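Most write-ups on teaching a hobby arm to handle tubes skip straight to the part where it works. I've followed three of them on the Stastier in our shared workshop, and I don't trust any of them past the second step. What follows is slower and duller.

## 1. Pick a bad target on purpose

A foam block tells you nothing. Use a clear plastic rack and clear tubes, and put colored water in the bottom of each so you can tell them apart on the wrist camera. We used yellow and blue. Keep the rack toward the back of the table and leave the front clear for the fingers to open.

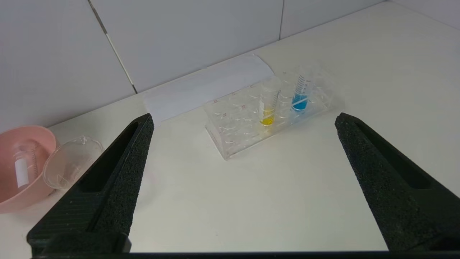

Don't tape the rack down yet. If the arm can shove it, you want to find that out at low speed. The Chiriac controller ships with its speed set to 1000, and I can't think of a bench where that's sensible. Start at 90. Niall Guthrie argued for 800 and has since stopped arguing.

## 2. Set the open width

Open the fingers all the way and write down the number. Then close them on a spare tube held in your hand and write that down too. On our unit the useful grip value was 63, in whatever units Chiriac thinks it's using. The manual doesn't say.

Ignore the auto-calibrate button. Sebastián Godoy ran it twice in March and got two different answers.

## 3. Jog to a waiting pose

Before any pickup, send the arm to a spot with bare table between the fingertips and the rack off to one side. Save it in Wikitz as `wait`. Every routine should begin and end there. 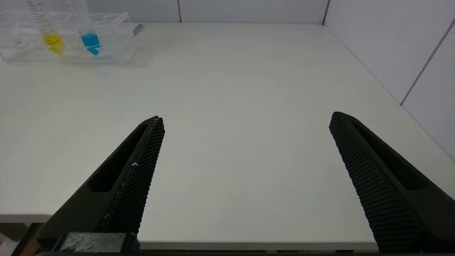
*Right arm, fingers open, rack at upper left.*

Check three things in the camera view:

- both fingertips visible
- both liquid colors visible
- nothing between the fingers

If a color is missing, move the arm. Changing the threshold will look like a fix until the light changes.

## 4. Approach from above, then stop

Run the approach without closing the grip. Watch from the side, since the wrist view is a poor judge of height. Do it again after moving the rack a little. The Clullance plugin claims to handle a moved rack "automatically." I'd want to see that on a table I'd set up myself.

Only when the fingers line up with the tube every time should you add the close command, and even then leave the lift for another day.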